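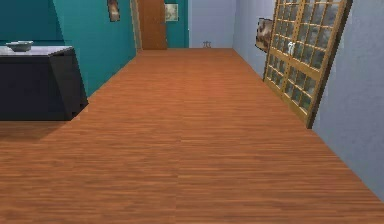 Bikden Makers' Notes | Interview | Friday, February 12, 2021

Ro-un Wang has a hallway she is rather proud of, and it would be rude not to admire it. It has a long wooden floor, teal on one side and grey on the other, and a few framed pictures she says she spent far too long choosing. It exists only on her computer. Her real hallway, she tells me over a video call, is mostly bicycles.

"I wanted somewhere to make mistakes," she says. "I had a bag of motors and a kitchen with breakable things in it, and I know myself fairly well."

The bag of motors has since become Forik, an arm she has been building at home since September, in the gap between the cooker and the back door. The first version was made of plywood and optimism. It could lift a teaspoon if you gave it a moment to think, and it sank gently towards the worktop whenever the power dipped. The second version was the same arm with more screws.

"People in the workshop were very kind about it," she says. "They said it had character. You don't want that in an arm."

The workshop is the Zacharopoulos, a former upholsterer's in Bikden with a decent pillar drill and a kettle that trips the lights. Wang booked the drill on Saturday mornings until the building shut for the winter, which left her with half a shoulder joint and nowhere to finish it. That was when she started on the hallway.

I ask whether drawing a whole flat was strictly needed in order to test one arm.

"No," she says. "I put a bowl on a cabinet and then I thought the cabinet looked lonely."

The floor took a weekend. The glass-paned panel leaning on the right-hand wall took rather longer, and she and I have a short disagreement about whether it counts as furniture. She would like it known that see-through things are a nuisance to get right, that the leaning is fine, and that she has moved on to other problems. I can report that she has not moved on. She comes back to the panel twice more before we finish, once in the middle of an answer about gear ratios.

So far she has spent £290 on the real arm, a figure she gives quickly and then asks me to put near the bottom of a paragraph. Most of it went on motors from Nusteck, bought secondhand. One arrived with somebody else's initials scratched into the casing and runs better than all the others.

The simulated arm cost nothing, and she has been a good deal freer with it. It is black and boxy, built up from a chain of joint housings, and it spends its evenings reaching across a round table. Wang has scattered the table with small items, among them a red square one and a green pen, and put a plant in a red pot close by.

"The plant is there to be avoided," she says. "I'm quite fond of it, so I drive more carefully."

How carefully? She tips her hand from side to side. In one early run the elbow took the shortest route to the pen, by way of everything else. Her partner, who was trying to watch a film, asked whether it was meant to do that, and Wang said yes.

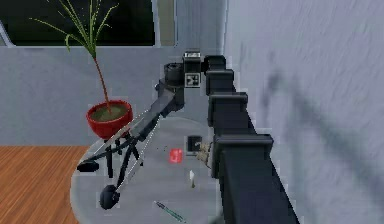
What the kitchen thinks

The real arm is behind the simulated one in every respect. It has a reach of some 40 centimetres, a cable that catches on the drawer handle, and a habit of stopping just short of whatever it was sent to get. Wang suspects the shoulder bracket, which she cut by hand with the workshop closed.

"On the computer my brackets are perfect," she says. "Then I pick up the hacksaw."

She has been copying movements across one at a time, slowly, with a finger on the switch. Turning at the base went over well. Reaching forward needed 3 evenings and a new bracket. Picking things up is still to come, and she is vague about when. For the moment the arm points at a sponge.

I ask what she would do differently, and she looks off to one side for so long that I think the call has frozen.

"I'd buy the better screws," she says eventually. "And I'd label the cables. I did label them, in pencil, on black tape."

The bracket gets redrawn next, and if the Zacharopoulos opens again she has her eye on the pillar drill's first free Saturday. Until then she is back in the hallway most nights after supper. She is thinking of changing the colour of the far door.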